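Sostholm Handling Trophy

The Sostholm Handling Trophy is a yearly student robotics contest in which teams of up to six teach a two-armed robot to put things where they belong. It was started by Solange Riviere, a lecturer in mechanical engineering at the Sostholm technical college, after a term in which, by her own account, her students built eleven machines that could dance and none that could tidy up.

Entry is open to college clubs and evening classes. Teams don't build their own robot. They are given time on a shared one, with jointed black hands, and are judged only on how they make it behave.

Format

The contest has three rounds, known officially as Reach, Sort and Stow, and among students as Miss, Drop and Apologise. In Reach, the robot must touch a named part on the table without shoving its neighbours. Riviere's rule book allows 200 seconds, a figure that has been called generous by everyone who hasn't tried it.

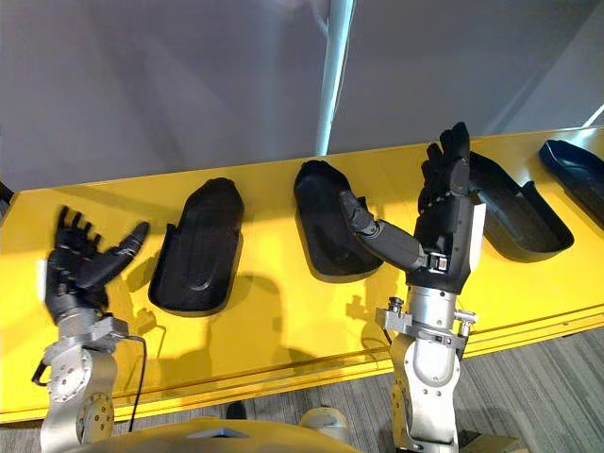

Points are lost for dragging, for tipping and for what the rules describe as "needless flourish". This last penalty was brought in after the Messina team taught its robot to wave at the judges between attempts. The wave was widely agreed to be the best thing in that year's final.

Sort is held at the same table, with parts drawn by lot. Soft items are dreaded. A rigid tray stays the shape it was in practice, while anything padded or floppy tends to have views of its own, and several strong teams have gone out at this stage.
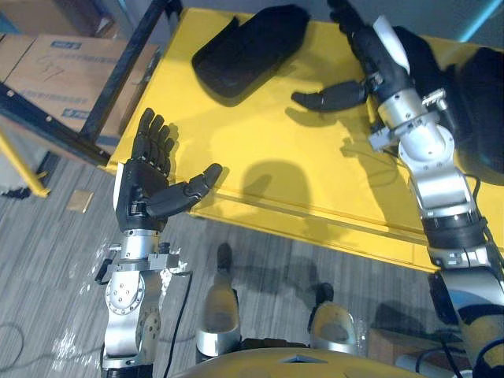
The scoring system dates from the second contest, when Anatole Leblanc, then a student and now chief judge, replaced the old show of hands with a points table. A perfect score is 2000. The record stands at 1597, set by the Havon club, whose members still bring it up.

Stow is the longest round and the one most often decided by a single mistake. Parts must be moved between shelf and bin in a set order, and a part laid down facing the wrong way counts as half.
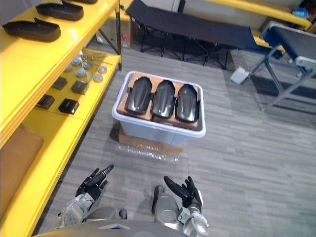
Leblanc has defended the half mark against yearly appeals, the longest of which ran to nine pages and included a poem. It was turned down, though the poem was kept.

Prize

The winning team receives 775 euros towards its workshop and a trophy made by the first-year metalwork class. The trophy has a slight lean. A motion to straighten it was put forward by the Skisex club in July and defeated.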